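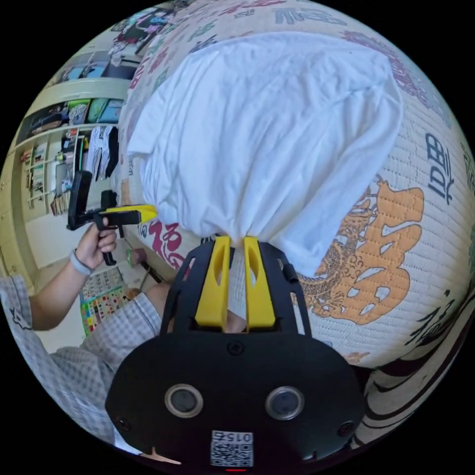 Photo: Honeylyn Dalisay

My grandmother Imelda Mangubat owned 13 good handkerchiefs, and she ironed every one of them on the same evening each December, with the wireless going and a pot of tea cooling at her elbow. I was nine before she let me have a turn (only the plain ones, mind you!). These days I buy tissues like everybody else, but I've kept three of hers in the drawer, and on a grey afternoon I still get the iron out and do them properly, corners first, just the way she showed me.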